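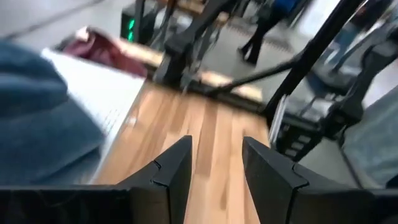

4 min read

How to Oil a Butcher-Block Tabletop

By Ada Bianchini

An oiled wood top needs attention a couple of times a year. The work takes one evening, plus a night of waiting. You can do it with things most people already have, apart from the oil.

These steps are for solid wood with an oil finish. If your top is varnished or lacquered, oil will sit on the surface and stay sticky. To find out which you have, put a few drops of water on a clean spot and leave them for ten minutes. On bare or oiled wood that needs a new coat, the water soaks in and leaves a dark mark that fades as it dries. If it stays in beads, either the top is sealed or the last coat of oil is still doing its job.

What you need

Dish soap and two soft cloths
Sandpaper, 220 grit and 400 grit
A sanding block
Furniture oil or food-safe mineral oil
Lint-free rags
Gloves
A metal can with a lid

I use Tandico clear oil on tables and plain mineral oil on anything that touches food. Don't switch between the two on the same surface unless you sand it back first.

Clear and clean

Take everything off, including papers. Oil wicks into paper fast and won't come out. Wipe the top with warm water and a little soap, then again with plain water, then dry it with a towel. Leave it for at least two hours. Wood that still feels cool to the touch is usually damp.

For old grease spots, rub with a cloth and mineral spirits with the window open. Let the spot dry fully before you sand.

Sand lightly

Start with 220 grit and go with the grain, end to end, in long strokes. You are taking off raised fibers and light stains, so there's no need to press hard. Where boards meet, keep the block flat so you don't dig a groove along the joint. Finish with 400 grit and go over the edges by hand.

Vacuum the dust, then wipe with a barely damp cloth. My own table came from a shop in Padley, and the end grain there always needs a second pass. Yours may not.

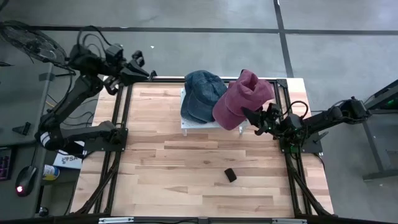
Home & Furniture

Apply the oil

Pour a small puddle, no more than a tablespoon, and spread it with a rag along the grain. Work in sections the width of your forearm. Keep going until the whole top looks evenly wet, then wait 20 minutes. Dry patches will show up during that time. Add a bit more oil to those.

Wipe off everything that hasn't soaked in. This is the step people rush, and it is why so many tables end up tacky. Change rags when the first one stops picking up oil.

Let it sit overnight, then repeat if the water test still leaves a mark. A top that has never been oiled may need three coats. Do the underside at least once – wood that is sealed on one face only can cup.

Get rid of the rags safely

Rags with linseed or tung oil on them can heat up and catch fire by themselves. Put them in the metal can, cover them with water and close the lid. Check with your local waste service about where to take them.

How often

I do mine in May and again before the heating comes on. A dining table that gets wiped every day may need it more often. Keep the room at around 70 degrees while the oil cures, and don't put anything heavy on the surface for the first day.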